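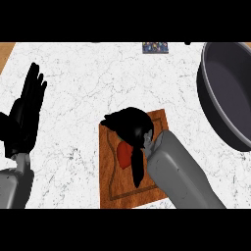 Right hand keeps re-planning during the pepper grasp

Mareike Sauerland
Feb 4, 2023

Hi all! I'm running a two-arm kitchen task in Kanon, and I love how far it has come. The right hand closes over the red bell pepper on the cutting board, but then the planner throws out its path and starts over, up to 23 times in one run. The left hand just waits, open. Control loop is 50 Hz, planner is 2 Hz. What should I look at first?

Grigoris Stergiou

Great task! My guess is your collision check. Once the fingers wrap the pepper, it's still listed as an obstacle, so every new plan starts "in collision." Attach the pepper to the hand link when contact is detected and allow contact between the fingers and the board. I had the same thing with a lemon and it went away completely, such a good feeling!

Heike Kröger

Try a newer version maybe? Mine works.

Chun-yin Poon

Grigoris is right, but check your pose estimate too. With the fingers hanging over the pepper there isn't much red left to track, and the estimate can jump. I freeze it for 30 control ticks after contact, then let it update slowly.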